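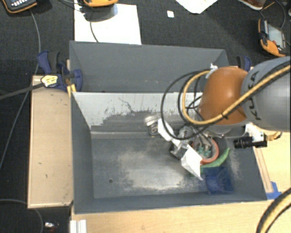 Picking one thing out of a pile is easy to ask for and took us most of the semester, one of the students told our group before we had our coats off. The rest of the team agreed, and someone added that September had been nothing but cables.

## Visit to the Derklow robotics project, December 15, 2023

Five of us from the Perkari after-school club went over to Derklow College for the end-of-semester open lab. We got there a little after one. Parking is behind the engineering building, and the door on that side is locked, so walk around to the front. Sign-in was a paper sheet and a sticker.

The lab is one long room divided into numbered bays. We had asked to spend most of our time in Bay 4 with the bin picking team, because our own club wants to try something similar next year at a much smaller size. The project is called Zasometti. I asked what it stood for and was told it doesn't stand for anything.

### What they are building

The robot has to find an object in one bin, pick it up and put it in the bin next to it. When the first bin is empty, it works back the other way. The students don't tell it what the objects are. It gets camera pictures, picks a spot to close the fingers, and finds out whether it was right.

The arm is a KUKA, and it belongs to the department. What the students are graded on is the rest: the fingers, the camera mounting, the software and the test log. The fingers are flat and white, and they are on the fifth version. The first four were either too short for the bottom of the bin or too wide to get between two objects.

Things that go in the bins are mostly from home or the recycling. There was a metallic can-like thing in there, and a few brightly colored pieces. Each team member had to bring in objects the others had not seen. Shiny things are harder, they said. So is anything that rolls.

The bins get a lot of wear. The gray surface has rubbed pale in the middle of the front one, and the wall between the two is scratched and chipped. Clamps hold the pair at the sides. Before the clamps went on, a hard bump against the wall would shift both bins a little, and every pick after that was off by the same amount. It took them a week to find that one.

### The numbers

A printed page by the door had the test log summary. The goal for the year is some 3,000 pick attempts. As of the morning of our visit they had done 1,413, and 1,238 of those ended with an object in the other bin. An attempt that picks up two things together counts as a failure, even if both arrive.

One of our students asked if they ever reran a failed pick to get the number up. They don't. Every attempt is logged when the arm starts down, and the log can't be edited from the lab computer.

### Question time

We had half an hour for questions. These are the ones I wrote down.

**How fast is it?** Slow on purpose. They keep the speed down while the log is being filled so that a bad pick doesn't break a finger.

**What breaks most?** Cables. They have to be long enough for the wrist to turn and tied so they don't catch on the bin wall. The team has redone the ties many times.

**Who is allowed to run it?** Two people at least, one of them on the stop button. New members spend their first month only on the stop button and the log.

**What would they do over?** Start the log sooner. They spent a long time improving the software before they had any record of how well it did – and now they can't say how much those changes helped.

### Other bays

We had less time for these. Bay 2 had a line-following cart that is going to the Haque Cup in spring. Our younger members liked it best and were allowed to lay out a new course. Bay 6 had a poster and a laptop with a simulation. The student there explained it well, but it was hard to hear over the cart.

### For our club

We can't afford an arm like this one, and we don't need it. Notes for our January meeting:

- Keep a log from the first day, with a rule for what counts as a success.
- Fasten everything to the table before measuring anything.
- Ask families for objects. Nothing breakable.
- Check whether the small hobby arm in the cabinet still has its power supply.

Derklow will send us the drawing of the second finger version, which they think would suit a lighter arm. The next open lab is in the spring – bring the permission forms already signed, as we lost ten minutes to that at the desk.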